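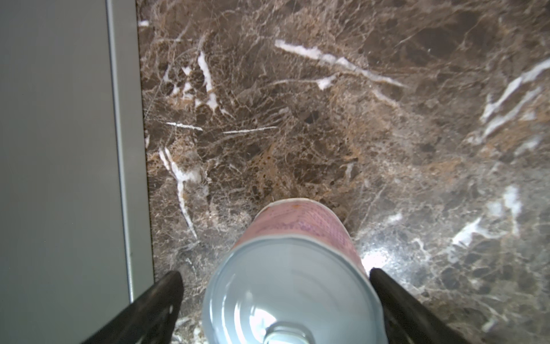 Workshop Tips: Getting Your Arm Software to Behave Around Cans

Posted Mar 21, 2022 by Dzifa Appiah

I keep getting the same handful of emails about picking up cans, so I'm putting my answers on one page and you can all stop being polite about asking! Most of this comes from moving groceries on and off a box with two arms in a bench-sized cell. I write the planning side, Sawsan Rizk writes the perception side, and we share the blame for whatever falls between the two.

I'll use our own names for things. Trosach is our planner, Valham is the detector, and Issahaku is the little logging tool that sits underneath and saves everything. You'll have your own versions and they'll have sillier names.

Treat a can on its side as a different object

I lost a good part of a month to this one. An upright can is a friendly thing: you come in from any direction, close the fingers, done. Lay it down and it has a long axis, it can roll, and half your approach directions now go through the counter. I had one "can" class with one list of grasps and kept patching it with special cases. Don't do that. Make two classes, "standing" and "lying," and let the detector pick between them before the planner gets involved at all.

For the lying one, we put a finger on each side of the body and keep the closing direction square to the long axis. If you're off by much, the can swivels as the fingers close and your nice pose estimate is garbage. Re-read the pose from the wrist camera once the fingers are near, then close.

Shiny ends lie to your depth sensor

A metal lid gives you great depth on the raised rim and nonsense in the middle (sometimes a hole, sometimes a spike that pokes up toward the lens). Sawsan's fix is simple and I love it. Throw away depth inside the lid circle, fit a plane to the rim, and fill the disc from the plane. She also refuses to fit a cylinder until she has enough points from the printed side, because the label is usually much better behaved than the metal.

Polished stone has the same trouble. We run on dark marble with pale veins all through it, and it's gorgeous, and the edge detector thinks every vein is the side of something. Two things helped:

Capture the empty surface first, under the same lights you'll be working with, and subtract it.

Mask glare by brightness before anything else looks at the picture. A washed-out patch right beside a can will happily get glued onto the can if you let it.

If you've got busy wallpaper on the walls of your cell like we do (ovals, so many ovals), crop it out in software. Mark the wall planes once, drop everything at or behind them, and your detector will stop finding round lids in the decor.

Slow down the last little bit

Trosach used to run one speed all the way in, and I was proud of how smooth the curves looked. Now the final approach is its own segment with its own limit, 60 millimeters long, and it's the only part of the path I ever tune by hand. The rest of the route can be as brisk as you like.

Do the same on the way out! A straight lift first, then the curve. I see a lot of people blend the lift into the transfer to save time and then wonder why the neighboring can got a nudge.

Sort out the order before you plan the paths

Cans grouped close together are a puzzle about order, and a path planner is the wrong tool for that. Ours would find a lovely path to the can at the back with 4 others in the way, spend ages squeezing the elbow around, and give up. So I put a dumb little ordering step in front. It scores each can by how much free space the fingers would have on both sides and takes the easiest one first, then scores everybody again. It's maybe a page of code. Planning failures dropped so much that I thought the logger was broken.

Staggering your rows when you set up helps too, as the fingers need somewhere to go. And leave a loner or two out on the floor of the cell, well away from the group, so you can test a plain pick without the crowding. If the plain pick fails, there's no sense debugging the fancy one.

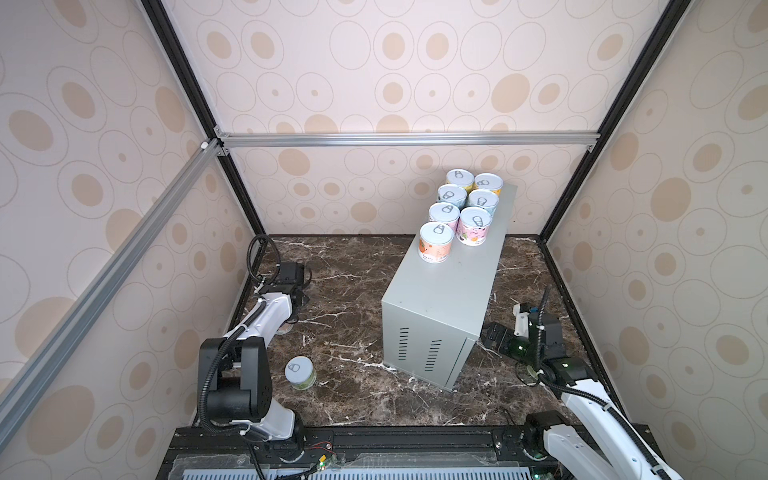
Give each arm its own side, in code

Two arms on one rail will try to be in the same place eventually. The cheapest protection I know is a zone lock. Split the workspace into a left zone, a right zone and a shared middle, and an arm has to hold the lock before any part of it goes into the middle. The whole arm, mind you! My first version checked only the gripper and I had an elbow wandering over the line all afternoon.

Put the box or cabinet into the collision model as a proper solid, then pad it a bit. Pad the cables as well. A cable that loops up off a gripper takes up real room and your robot model almost certainly doesn't know it exists. I fake ours with a fat capsule behind the wrist. Ugly, works fine.

Different grippers on the two arms? Keep the finger geometry in a config file per arm and never in the grasp code. You'll thank yourself on the day you swap one.

Log the boring stuff

Issahaku writes down the detected class, the grasp chosen, the finger width at close and the timestamp of every message. The width is the useful one. If you asked for a can and the fingers closed to nothing, you missed, and no clever vision check will tell you sooner.

Keep old runs. We replay the last 600 picks whenever Valham changes, and it takes less time than my lunch. In May I want to get the replay running automatically at Maltia too, where they have the same stack and far less patience than I do.

One last thing, about clocks. Check that the wrist camera and the fixed camera agree on the time. Ours were 333 milliseconds apart for longer than I'd like to admit, and every symptom looked like bad calibration. I recalibrated that cell over and over, so please go look at your timestamps before you get the checkerboard out.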